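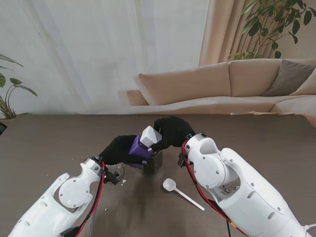 ## Topping up a small square pot at the table

This page covers feeding and top-dressing a small plant in a square container up to the size of a mug. Larger pots are covered on the Plestley bench page.

### What to set out

- the square container, on the bare tabletop
- the feed, in its own pack with the cap on
- a clear glass dish for measured granules
- a plastic spoon with a long handle
- a glass jar of dark top dressing, lid off
- the plant, kept to one side until step 4

Work on a hard, flat surface. Cloths and newspaper catch granules in the folds and the measured amount is then wrong. Leave a clear space in front of the container wide enough to lay the spoon down.

### Measuring

The feed rate used here is one level spoon to 260 ml of compost. To find the volume of an unfamiliar container, fill it with water to the intended soil level, tip the water into a measuring jug and read it off. Dry the container before use.

Feeds differ. If the pack gives a rate for containers, use that figure and ignore the one above. Kekness granules are coarser than the Gellby mix, so a level spoon of Kekness weighs less.

### Method

1. Check that the drainage hole is open. A container without one should be used as an outer sleeve only.
2. Hold the feed pack in one hand over the dish and open the cap with the other. Tip out slightly more than is needed, then close the cap.
3. Put a layer of compost in the container — a third of the depth — and scatter one level spoon of feed over it. Return what is left in the dish to the pack.
4. Lower the plant in, supporting it by the root ball. Fill round the sides and firm lightly with two fingers. The soil should finish 5 mm below the rim.
5. Spoon the top dressing from the jar, working from the corners inwards. Lift the leaves with the free hand. 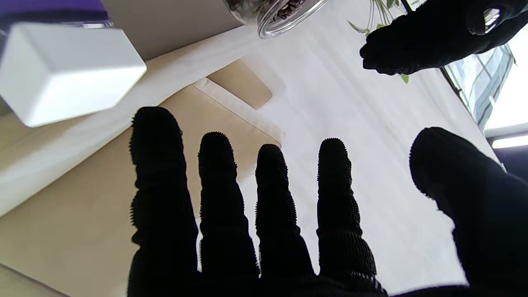

The dressing should be one piece thick and no more. A deeper layer hides the surface of the compost and makes it hard to judge when to water. Keep it clear of the stems at soil level, particularly on plants with thin, soft growth.

6. Water slowly at one edge until it runs from the base. Let the container drain for 2 minutes before moving it.
7. Wipe the spoon and dish, and close the jar.

### Notes

Tufa chips can be used as a dressing but are alkaline and unsuitable for lime-hating plants.

Do not repeat the feed within the period printed on the pack. For anything potted in October or later, leave the feed out at step 3 and apply it in spring — scratched into the surface with the spoon handle, dressing pushed aside first.

Page revised 2024-11-08. Replaces sheet 661.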